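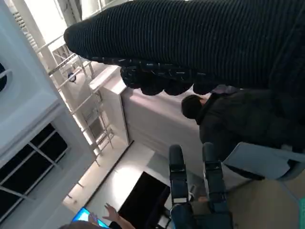
Dark ribbed knit with the thick bumpy hem, up close over the white cabinet.

Stilell knitwear care and returns – your questions

Last updated in October. Taner Akbulut answers these between orders, so short answers. Size chart is on its own page.

Is the hem supposed to be lumpy?
Yes. Fine ribs on the body, big rounded knots along the bottom edge. It's knitted that way, not pilling, not a fault. Please don't trim it or try to press it flat.

How heavy is it?
The large is 564 grams. Smaller sizes a bit less. You'll feel most of that at the hem.

Can I hang it?
Short answer, no. The hem pulls the ribs long and you end up with a tunic. Fold it and lay it on a shelf or a cabinet top. Over a chair back for an afternoon is fine. Overnight, fold it.

How do I fold it so the hem doesn't leave dents?
Face down, sleeves in, then bring the shoulders down toward the hem so the knots stay on the outside. Don't stack anything heavy on it. Two sweaters in a pile ok, five is too many.

Can it go in the washing machine?
Hand wash only for this one. Cold water, small amount of wool soap, press and let go. No wringing. Hold it from underneath with both hands when you lift it out – wet knots weigh a lot more than you'd think.

The plain Ashour crew neck can go in the machine on the wool cycle, inside a mesh bag. Different yarn, so please check wich one you have before you start. Name is on the side seam label.

How long does it take to dry?
Body is usually done by the next day. Hem can take two. Flat on a towel, swap the towel once. Not on a radiator, not in direct sun.

Can I use a dryer on low?
No.

Ironing?
Steam only, from a little distance, and skip the hem.

Something snagged. What now?
Don't cut the loop. Turn it inside out and ease the loop through to the back with a crochet hook or a blunt needle. If a hem knot has come open, send it to us. Torbjørn Rustad does all the repairs himself and he'd much rather get it early, before it runs.

What does a repair cost?
First one is free if you bought from us. After that, a flat 60 dollars for hem work, snags on the body are less, email a photo and we'll tell you. You pay postage to us, we pay it back to you.

Does the dark color bleed?
A little in the first wash or two. Wash it alone. After that we've had no complaints, but I still wouldn't put it in with white things.

Will it mark a white shelf or counter?
Dry, no. Damp, possibly – use the towel.

Can I wear it under a puffy jacket?
Sure, people do. The hem makes it bunch if the jacket is short, so go up a size in the jacket or let the knit hang out below. Velcro and open zippers are the usual cause of snags.

How do I store it over summer?
Clean and fully dry, folded, in a cotton bag. Cedar is fine if it isn't touching the wool. No vacuum bags!

What is your return window?
90 days, unworn, label still on. Sale pieces same rule. Refund goes back to the card you used, give it a week after we recieve the parcel.

Can I still get the Skonus pattern in this yarn?
Not at the moment. Leftover cones are on the Drellia page, while they last.

My question isn't here
Use the contact form and put your order number in the first line.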